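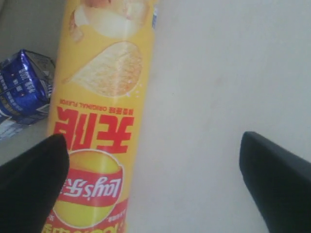 Plerkotcombe, September

Can a robot clean up my kitchen yet?

It can clean up part of one kitchen, slowly, if you have already decided which part. People write to us hoping for a yes. The best we can offer is a yes with a lot of furniture moved out of the way.

What can it pick up?

Stiff things with a plain shape. A chip canister is close to ideal: a tube is a tube whichever way you come at it, and "Lay's" upside down is still a tube. You line up two fingers, one on each side, and close them. Most of the trouble is in the lining up. If one finger starts out much nearer than the other, the arm may shove the thing along the table before it gets a hold.

And what can't it pick up?

Wrappers. A squashed foil snack packet has no proper sides, it throws light back at the camera, and it never has the same shape twice. A four-year-old can deal with one while looking at something else. We have spent more of our budget on wrappers than we care to put on a public page.

Does it know what is trash?

It knows what we told it. Whether a canister is empty, or has two chips left that somebody was saving, is a question of weight and household politics. Our software handles the weight.

Can it read the label?

Sometimes, including Chinese and including upside down. Reading "ORIGINAL FLAVOR" helps with sorting stock on a shop shelf. It does very little for getting the thing off a table.

How much practice does it need?

Our current set has 3278 tries at clearing a tabletop. The first 500 were mostly a record of how we learned to do it. Þórarinn Blöndal keeps the log and will tell you which ones he would throw out, if you have the afternoon.

Will it work in my store?

Markent asks us this every few months. Restocking boxes of one size on a straight shelf – probably, with a person nearby. Tidying what customers leave behind – no. The Texier trial ran for 24 days and the staff were very polite about it.

Do I need a special computer?

No. The tabletop program runs on an Asus laptop that was bought for the front desk. The front desk would like it back.

Is it faster than doing it myself?

No.

Then why bother?

It doesn't mind doing it at 3 a.m., and it has never once said it would get to it later. We would also like to see a wrapper go in the bin before we retire.

Can I come and watch?

Yes, mornings are best. Bring something to read.

Contact: use the form on our main page | © Plerkotcombe Chores Project | Back to top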